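Tridska: two-armed handling of large objects
Progress report to the Jonau fund, second reporting period
Prepared by Gediminas Laur, with a section on data handling by Christos Christodoulou

Where the work stands

The project is on schedule for work package 1 and behind on work package 2. Work package 1, the simulated room and the robot model, was finished in March and has not needed large changes. Work package 2, the handling method itself, now runs from start to finish in simulation, but the results are less even than we had hoped and we have kept the second milestone open. No work on the real arms has been charged to the grant in this period.

The question is the same as in the proposal. When a robot with two arms has to take hold of something large, much of what its camera sees is the thing itself, the robot's own body, or plain background. Most published methods are tested on small objects on a clear table, with a camera that stands level and well back. We want to know how far a method trained in simulation can cope when the view is close, tilted and partly blocked.

The simulated room

All the scenes are made in Zirier, the simulator we described in the first report. The room has been given more ordinary detail since then: pictures on the wall, small printed pieces stuck to object surfaces, and a speckled finish in place of the flat grey we started with. The flat grey gave good scores, but the method had learned to find the object by taking whatever was not grey. With the new wall finish the scores dropped at first and then came most of the way back after retraining. We think the lower figures are the more useful ones.

Lighting is now varied between runs. White surfaces are allowed to wash out almost completely, and shadows are allowed to go close to black, because both happen on the real robot when the blinds are open. The camera is also rolled, so that walls and edges run at a steep angle across the view. The arms and the white body housing stay in view and are not masked out.
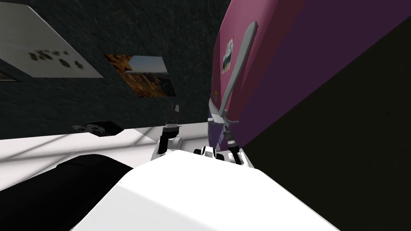

The handling method

The method has two stages. The first works out where the nearest large surface is and which of its edges can be reached. The second plans the movement of both grippers together, with one arm chosen to lead. The leading arm goes to the edge or corner that scores best. The other arm stays raised and clear until the first contact has been reported, and then moves to support the opposite side.

In the first period both arms moved at the same time. This was quicker when it worked, but the second arm often blocked the camera at the moment the first was close to contact, and the estimate of the edge would jump. Holding the second arm back has removed most of those cases. It has made each run slower, and for the purposes of this grant we accept that.

The edge estimate is refreshed throughout the approach. If it moves by more than a set amount between updates the arm stops, backs off a little and tries again. The limit is at present set by hand for each type of object. We would like it to be learned, and this is listed under next steps.

Results so far

The current test set has 109 runs, none of which were used in training. Each run has its own object position, lighting and camera tilt. We report three outcomes for each run: a clean approach, an approach that needed at least one retry, and a failure.

Clean approaches are the largest group. Retries are more common than we would like, and they gather in the runs where the object leans over the robot and its lower edge is close to the body housing. In those runs the gripper has to come up from underneath, and the fingertips and the lower edge are seen nearly side by side with little depth between them. The method tends to stop early. Stopping early is safer than pushing on, but it accounts for a good part of the lost time.

Rounded corners were the other weak point. The edge finder was built for straight edges and used to place the contact point slightly off the surface. Šimkus supplied a corrected set of object models with properly rounded corners and trim strips, and after retraining on these the error was smaller in most runs. We have not yet separated the effect of the better models from the effect of the longer training, and the comparison will be in the next report.

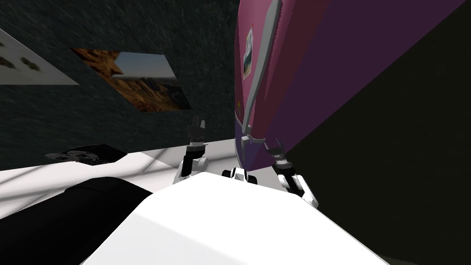
Figure 2. Simulated view, work package 2. The right gripper is just under the rounded bottom edge of the tilted suitcase; the left gripper points upward in front of the table.

Failures were of two kinds. In one, the method took the edge of a shadow for the edge of the object and sent the arm to empty space. In the other, it picked the correct edge but planned a path that passed too close to the robot's own body, and the safety check stopped the run. The first kind became less common once very dark regions were added to the training scenes. The second is a planning fault and has nothing to do with vision. A fix is written but has not been tested on the full set.

Data handling (C. Christodoulou)

Every run is stored with its camera views, joint positions and contact reports, together with the settings needed to build the scene again. We found in this period that an early batch had been saved without the camera tilt. Those runs could not be rebuilt, so they were dropped and made again. The saving script now refuses to write a run if any setting is missing.

Storage is more than the proposal allowed for. We have reduced it by keeping full-size views only for the test set and for failed training runs. No extra money is asked for.

Spending and staff

Spending on staff is in line with the plan. Computing costs were higher than planned because of the retraining after the wall and lighting changes, and travel costs were lower. We ask Jonau to approve moving the unspent travel money to computing. The total does not change.

There have been no staff changes. Gediminas Laur continues to lead the handling work and Christos Christodoulou the simulation and data.

Risks

The main risk is still the step from simulation to the real arms. The real grippers bend slightly under load and the simulated ones do not. Šimkus has offered to measure this, and we would like to take up the offer before any real runs are planned – it would mean sending them one gripper for a short time.

A smaller risk is that the test set becomes too familiar. We have looked closely at many of the failed runs and some of our changes were made with them in mind. A fresh set will be made for the final assessment and kept closed until then.

Next steps

Test the path planning fix on the full set.
Replace the hand-set stopping limit with a learned one.
Compare the old and new object models with training length held the same.
Add five new object types, including some with soft sides.
Agree the gripper measurements with Šimkus.

We expect to close the second milestone once the first three of these are done. The code and the scene settings for the current test set can be sent to Jonau's reviewer on request.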